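3.2 What ends up on the table

I started this part of the study thinking people sort their stuff by what it is. Cloth with cloth, wires with wires, that kind of thing. Anselmo Guzmán told me in January I was wrong, and after going through 222 tabletops I have to admit he had a point (he's been pretty gracious about it!). What people mostly sort by is the bag. Once a thing is in a bag it gets treated as put away, even if the bag is lying wide open in the middle of everything.
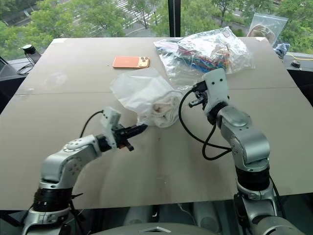
Figure 4. Bagged items and a phone on a shared table by a window.

We ended up coding see-through bags separately, which was Inmaculada Cifuentes's idea, and I'm so glad we did. A clear bag full of thin, tangled, colorful strands and a whitish bag with a bunched-up cloth in one end got the same code at first, and that felt silly, so we split them by contents. Phones were a headache too. They almost never get bagged, and they land wherever there's a gap, so in Figure 4 the orange one is coded as "loose, among bags." Things set down past the table edge, against the glass, went into their own group, and we had 69 tables with at least one of those. I still go back and forth on whether a window ledge should count as storage. Kaplan's scheme says yes, and for Section 3.3 I've gone along with it.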